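Thread on studying for a certification exam while working full time. I do front desk and records at the Menon outpatient building and I've been in the evening surgical tech program since April. A few people asked how the schedule works, so I'm writing it down.

1/
Class is in the evening, after a full shift. I leave work, eat in the car, and walk in with a few minutes to spare if the bridge is clear. If the bridge isn't clear I miss the opening quiz. Quizzes can't be made up, but they drop your lowest two.

2/
Money first. The program takes a deposit of 200 dollars and lets you split the rest by month. Ask your employer before you sign up, not after. Mine covers part of tuition, but only for courses that start after the form is approved. I found out the form existed from a poster in the break room.

3/
Budget for the stuff outside tuition. Shoes, scrubs in the school color, parking, the background check, and proof of every vaccine you ever had. My childhood records were at a practice that had closed, so I paid for a blood test instead. Start on this early.

4/
Flashcards. I use an app called Tillero. Free version, works offline, ugly. My instrument deck is at 213 cards now and I go through it on my lunch break. Half the cards are things with three names depending on who trained you. I put all the names on the back of one card. Separate cards for each name was a mistake and I deleted them.

5/
The textbook is long and most of it is not on any test. Read the chapter summary first, then the headings, then go back for whatever you couldn't explain. I read the first chapters word for word with a highlighter and remembered very little of it.

6/
Wound closure is the unit I liked most. Interrupted stitches are each tied on their own, so if one fails the others can still hold. A continuous stitch is one length of material running the whole way, which is faster. You need to know both, plus which materials absorb and which have to come out.

Stitches along a cut in a tissue pad:

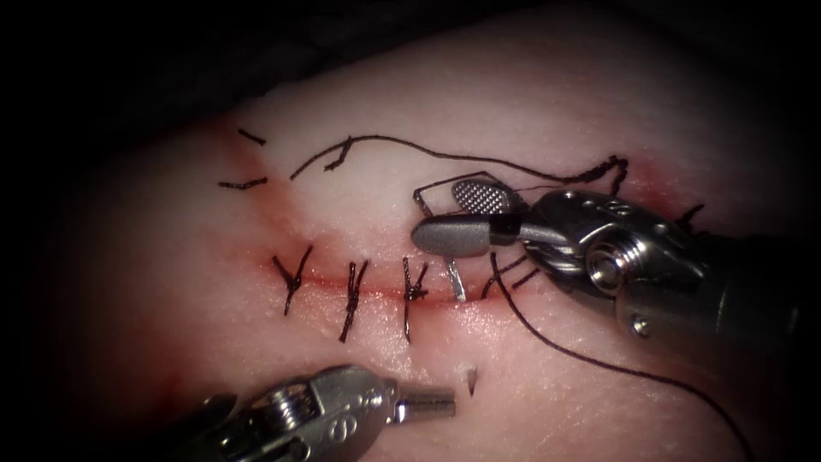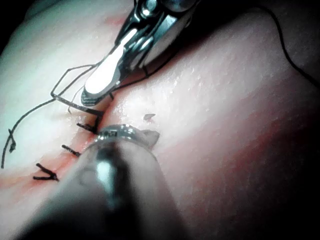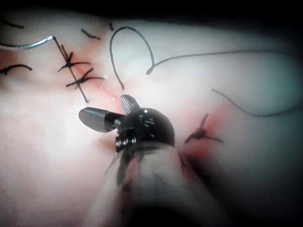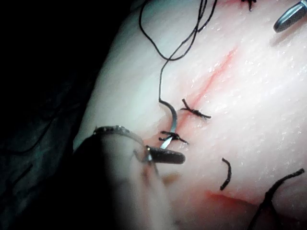
7/
Study groups. I was in one with six people and it was mostly talking about work. Now I study with one classmate by phone, Wednesday evening, cameras off. We each bring 10 questions and ask them back and forth. When we run out we hang up.

8/
Sleep. I tried getting up at four to study and it lasted nearly a month. I was falling asleep at red lights. I stopped, and my grades went up a little. If you are a morning person maybe it's different. What I do now is half an hour before bed, no phone in the room, and I quit when the timer goes off even if I'm in the middle of something.

9/
Practice tests. The Kanmont book has the best explanations for wrong answers, but the printing is tiny. Their website has the same questions in a different order, so don't pay for both. I paid for both.

10/
Keep a list of what you got wrong and why. Mine has three kinds: didn't know it, knew it and misread the question, changed a right answer. Misreading was the biggest group by a lot. Now I cover the choices with my hand and answer in my head first. It looks strange but it helps.

11/
Childcare and family stuff. I put class nights on the kitchen calendar in red and we agreed on them as a family before I enrolled. Dinner those nights is whatever is in the freezer. I missed one school concert and I still feel bad about it. Watched the video later with my daughter and she told me who was singing off key.

12/
Clinical hours are the hard part to schedule. They are in the daytime and my job is in the daytime. I saved vacation days for it and traded some Saturdays. Talk to your supervisor early, in writing, and keep a copy. Mine said yes in the hallway and then forgot.

13/
Things I bought and don't use: a standing desk riser, colored index cards, a planner with stickers.
Things I bought and use every day: earplugs, a clip-on book light, a thermos from the Eta outlet that leaks only if you tip it over.

14/
A few people asked if it's worth it. I don't know yet. The pay is better than what I make at the desk, the hours are worse, and I'd be on my feet. I like the material more than I expected to. Ask me again after the exam.

15/
If you're in the same kind of program and have a good way to memorize tray setups, please reply. I've tried drawing them and I've tried reciting them in the shower. Drawing is ahead so far.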